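Soft toothbrushes for little ones, where are you buying?

zamdale_nat
Our two are fussy brushers and go through bristles at a terrible rate, so I'm forever buying more. The chemist in Storton wants silly money for a single one. Does anyone buy the multi-packs, and are they any good?

HFogh
We do, love! I stock up every August when I visit my sister. Mine adore anything with a character on the handle, and if the colour is right they'll brush for the full 90 seconds without a grumble (well, most nights).

Drutum Dad
I'd disagree a bit there. Bought a pack of 20 and the heads were far too big for a toddler. I'd sooner pay for one decent brush and look after it.

HFogh
Fair enough, though that sounds like the pack and maybe not the whole idea? Have a good rummage before you settle on one. I always go through the pile, and there's usually a nicer colour hiding underneath.
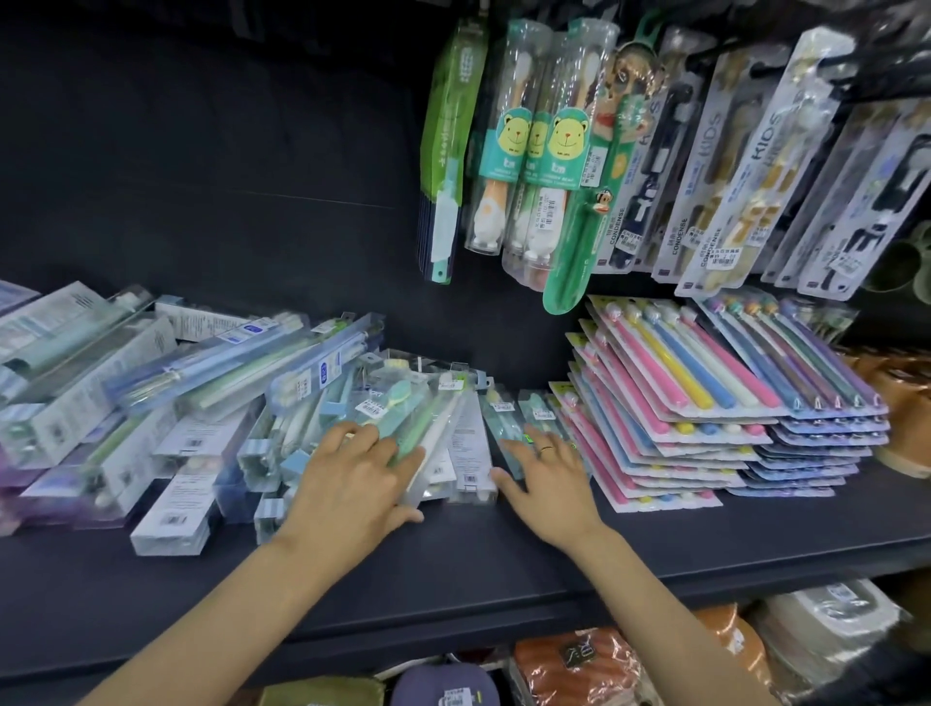 Boxed ones on the left, kids' multi-packs on the right, monkey brush hanging up behind.

zamdale_nat
Oh, the monkey! My youngest would be beside herself. Thanks Halldóra, I'll look for the packs with the small round heads.

Drutum Dad
Still say check the bristles first. But the monkey is pretty good.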